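Home | Issues | Authors | Submit | Search

4.2 What people told us about marks on furniture

I should admit I came to this section with a bias. I grew up in a house where every cup had a coaster under it, and I assumed most people would be as fussy as my mum. They weren't! We sent out 600 diaries in August, asking people to jot down whenever they noticed a mark on something they used every day, and 76 came back filled in properly (the rest were blank, or had shopping lists in them, which I rather enjoyed reading).

Quite a lot of the entries were about blame. A ring on a sideboard in Plalis was put down to a brother-in-law, a dent in a desk to "the old office", and one long entry, written on a Thursday night, went through every guest at a birthday tea. What struck me was how seldom anybody wanted the mark gone. People grumbled about it for half a page and then wrote that they'd miss it – or that they'd stopped seeing it until our diary turned up and made them look.

Kitchens and hallways came out differently, and I'm still not sure why. In kitchens, wear was just wear. In hallways it bothered people, perhaps with visitors in mind. Two diarists in Stirkance had sanded something down and both regretted it, one of them quite badly (she'd taken off her son's pencilled heights without thinking).

We also talked about where the wear sits. Streaks that run with the grain were easier to live with than anything going across it, and pale wood got more complaints than dark. Figure 2 has the kind of thing I mean. 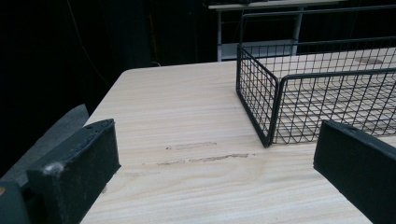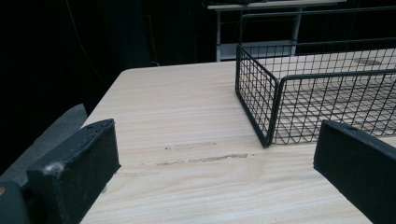 Figure 2. Worn streaks lying along the grain of a pale tabletop.

Dwynwen Hughes read a draft of this section and thought I'd been too soft on the grumblers. Her view was that people say they'd miss a mark when what they mean is that they can't face the sanding, and she wanted the renters counted separately, as they may not be allowed to touch the finish at all. I've left my reading as it stands, but the renters are taken up in 4.3.

14 shares | 3 comments

Related items
Coasters and manners: a short history
Evanthia Dimitriou on mending at home
The Salehi diaries, part one
Who polishes? Notes from Atura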